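Looking After Old Lodge Regalia at Home

Many families end up with a box of fraternal lodge items after a grandparent dies. Aprons, sashes, collars, jewels and small printed ritual books were made to be used, but most of them have spent decades in an attic. The tips below cover cleaning and storing them with ordinary household supplies.

Sort before you clean

Lay everything out on a clean cotton sheet and separate cloth, leather, metal and paper. Keep anything that was found together in the same group, even if it looks like packing material. Dues cards and receipts are often the only record of which lodge a person belonged to. Write the details in pencil on a slip of acid-free paper and keep it with the item. Do not use sticky notes, which leave residue.

Aprons and sashes

Older aprons are usually lambskin, and lambskin should never be washed. Brush off loose dust with a soft makeup brush, working from the center out. A white vinyl eraser will lift light marks, but test the back first. Silk sashes with metal thread should not go near water either. Cover the end of a vacuum hose with a piece of nylon stocking, set the suction to low, and hold it just above the cloth.

If an apron has been folded for years, do not iron it. Leave it flat in a room with normal humidity for 15 days and the worst creases will ease on their own. Pad the remaining folds with rolls of acid-free tissue.
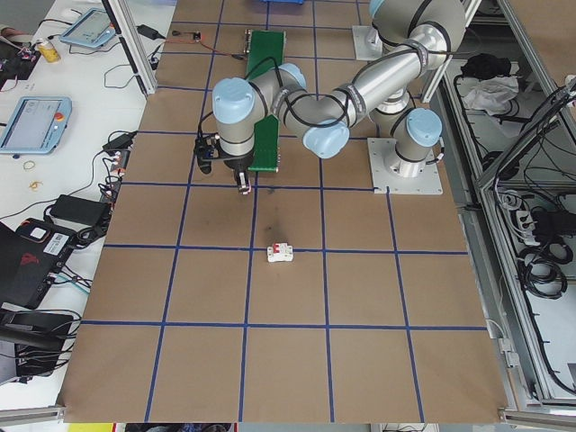 Collars are harder to store because of their curve. Lay them flat in a wide box, such as the kind sold for wedding dresses, and never hang them from a nail. The weight of the jewel pulls the stitching out at the point of the V.

Jewels and badges

Wipe metal with a dry microfiber cloth first. That is enough for most pieces. Silver polish gets into the engraving and dries white, and dips will strip gilding. If there is enamel, stop at the dry cloth. Take a badge off its ribbon only if the pin is rusting.

Wrap each piece separately. Rubber bands and newspaper both tarnish silver.

Ritual books and ciphers

Many of these little books are printed in abbreviations or cipher, with small type and thin covers. Do not force them flat to photograph a page. Prop the covers on two rolled towels and open the book only as far as it wants to go. For a musty smell, stand the book in a lidded plastic tub beside an open dish of baking soda for 6 days. The soda must not touch the paper.

Where to keep the box

A bedroom closet on an inside wall is better than an attic or basement. Aim for 50 percent humidity or a little under. A cheap gauge is good enough. Cedar chests are a poor choice for leather and metal, and mothballs should be kept away from everything.

Check the box each January and replace any tissue that has yellowed.

Before you give anything away, write to the lodge named on the papers. Many keep a display case and are glad to have a member's things back.

Balakrishnan Mathew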